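Kerna linen spray, 166 ml bottle

I started making Kerna in my kitchen because every linen spray I bought smelt like the inside of a taxi. Rostislav Brabec, who has far more patience than me, helped me sort out the first recipe, and we've been filling bottles in the back of the Pliston shop ever since. It's a light mist for bedding, curtains and anything that's been sitting in a cupboard all winter (my jumpers come out every November and they need it!).

There are three scents. Rarside is the green one, a bit like snapped stalks and rain. Ševčík is warmer, with hay and a little honey, and it's the one I use at home. Plain has hardly any scent at all - lovely if you get headaches from perfume.

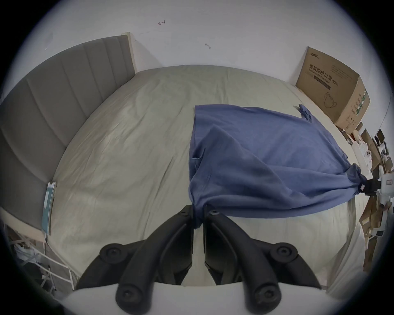

Creases are the other thing people write to me about, and yes, Kerna does help. Mist the cloth lightly from arm's length, pull it between two corners and smooth it with your palm. On a slate-blue fabric like the one on the bed, with broad wrinkles fanning across it, I'd go over it twice and leave it spread out for a while before folding. Deep creases in heavy linen will still want an iron, I'm afraid.

Please test a hidden corner first on silk or anything old. Keep it away from pets' bedding and don't spray it on leather. Shake the bottle before you use it.

You can also get a 900 ml refill, and that's the one Iveta Rusnák orders for her guest rooms. She likes Ševčík too, so I'm feeling quite smug. The refill comes with a plain screw cap, so hang on to your spray top.

Prices and scents checked September 3, 2025. Refills go out in a separate box from the bottles.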